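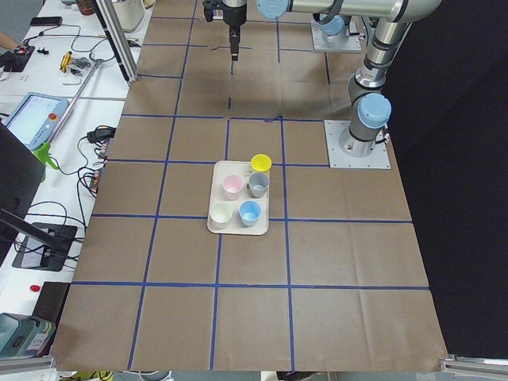 Progress report to the Claltetti Fund
Project: Shared table handling with two arms
Prepared by Seema Saxena, project lead, Stultham Workshop
2019-07-03

Period covered

This report covers the second half of the grant year. Most of it concerns the open day at Stultham, which was the main item due in this period under section 4 of the agreement. Spending and the plan for the rest of the year follow.

The open day

We ran the open day on one date instead of the two we had proposed. The second was dropped when the loading area was booked for roof repairs. Signed attendance was 103, against a target of 80. Most visitors came from small packing and food service firms in the area, along with two groups from the technical college. Your program officer, Faizal Tarigan, attended the afternoon part and has our visitor sheets.

Visitors came through in groups of eight to ten. Each group had a short talk from Aiman Wattimena, then stood at the table while Prasetyo Mandagi ran the cup and tray task. The table is covered in brown paper and marked off in cells with blue tape. We kept this from the early trials because it lets people follow where the tray has been placed without looking at a screen. The cups are small plastic ones in different colors, so a visitor can name a color and a cell and then watch the arm work to that request.

In the morning we used one arm only. In the afternoon we used both, with one holding the tray steady while the other picked. The two-arm version was slower but drew more questions. Several people from packing firms said it was closer to what their staff do by hand.

Results on the day

Over the open day and the four days of rehearsal before it, the arms made 719 pick attempts. The log for these is attached as Annex B. The most common failure was a cup tipping when the gripper closed too near the rim. Cups placed close to the edge of the tray gave the most trouble. Azlan Setiawan lowered the grip point before the last rehearsal, and tipping became less frequent after that, though it did not stop.

There were two stops during the public sessions. The first was a lost connection to the second arm, fixed by reseating a cable. The second was called by Prasetyo when a visitor leaned in past the floor line. No one was hurt and nothing was damaged. We have since moved the line back and will use a rope for future visits.

Visitor comments

We asked for comments on a half-page form. The main points raised were:

Speed. Many people expected the arms to move faster. We run them slowly when visitors are present and should have said so in the opening talk.

Noise. Questions were hard to hear at the back of the larger groups. Groups of six would work better.

Setup time. Firms wanted to know how long it takes to teach the arms a new object. We could not give a good answer. Azlan is now timing this for three kinds of cup and one bowl.

Cost. Effiong, one of the packing firms, asked for a written estimate for a single-arm station. We have told them this falls outside the grant and will be handled separately.

Spending

The open day cost $3,161, including printing, floor marking, insurance for the day and lunch for the college groups. The budget line was $4,000. We ask to move part of the unspent amount to spare gripper fingers, which are wearing sooner than planned. Arodlow has quoted for a set and the quote is in Annex C.

Open items

Cable routing at the side bench still needs work. Power and signal cables share the same run, and tracing the fault on the open day took longer than it should have. Aiman will separate and label them by the end of July.

The written guide for visiting firms is in draft. It was due with this report and will be three weeks late.

Next period

The next target is 1,000 logged picks with both arms running, using the lower grip point throughout. We will also hold a smaller visit for the four firms that asked to come back. Please let us know whether Mr. Tarigan or another member of your staff would like to attend, and whether the budget change can be approved before we place the order with Arodlow.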